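The Office Water Cooler Gets a Second Look
19 March 2018
By Kastriot Ristić

For most of its life the water dispenser at Hakala, a flooring wholesaler in Tardale, held one thing. A man came on alternate Thursdays with full bottles and left with empty ones. The only decision anyone had to make was cold or room temperature.

In December the company switched to a plumbed-in unit, and the decision got harder. Now there is a choice of what goes in the cup. Across Tardale, small offices have been adding cordials, cold teas and pressed juices to the break room, and a few local suppliers have grown up to sell them.

One of these is Flulleck, which began by making apple and pear juice for weekend markets. Joni Kauppinen runs the office side of the business from a unit behind the bus depot. He has 3 delivery vans and a cold store that used to belong to a florist.

"Markets are fine from May to October," Kauppinen said. "Then it rains and you stand there. Offices are open all year."

Last year Flulleck sold 3811 cases to offices, most of them within a short drive. Kauppinen said the figure would have been higher if the cold store had not failed for a week in August.

What people want to drink at work has changed slowly. Soda is still the biggest seller in vending machines, by his account, but orders for the break room lean the other way. Customers ask for less sugar and smaller servings. The pale drinks do best: white grape, pear, a weak lemon and ginger. Beet juice was tried for one season and dropped after complaints about the carpet.

The size of the cup matters more than buyers expect. Stellden, an accounting office on the north side of town, started with tall tumblers and found that half of each one went down the sink. It moved to small tasting cups and left the tumblers for water. Its monthly drinks bill is now about 700 dollars, and the office manager says there is less left over at the end of the day.

Small cups bring a waste problem of their own. Clear plastic is cheap and stacks well, and people like to see what they are drinking. Many of the thin ones cannot go into the town's recycling. Paper cups often have a lining that causes the same trouble. Kauppinen sells both and recommends neither. He would like customers to keep a shelf of glasses, but most do not want to wash them.

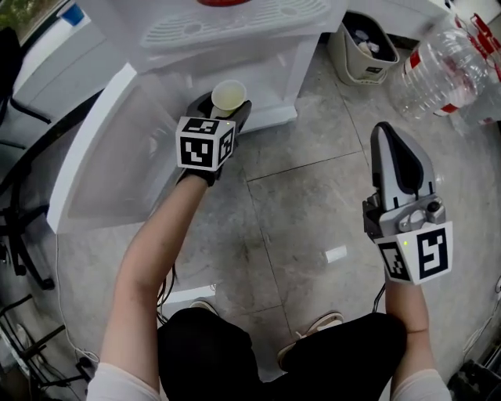 Keeping It Clean

The least popular part of running a dispenser is the cleaning. Juice leaves sugar behind, and sugar in a warm room goes off quickly. Flulleck asks its customers to rinse the drip tray every evening and wipe the spouts with hot water. Kauppinen checks when he delivers. He said he can usually tell from the smell at the door.

At Hakala the job goes by rota, with the names taped inside a cupboard. The warehouse staff have the first half of the month and the sales desk has the second — an arrangement that was argued over for most of January.

The company still orders plain water more than anything else. The pear juice comes in on Mondays and is generally gone by Wednesday afternoon.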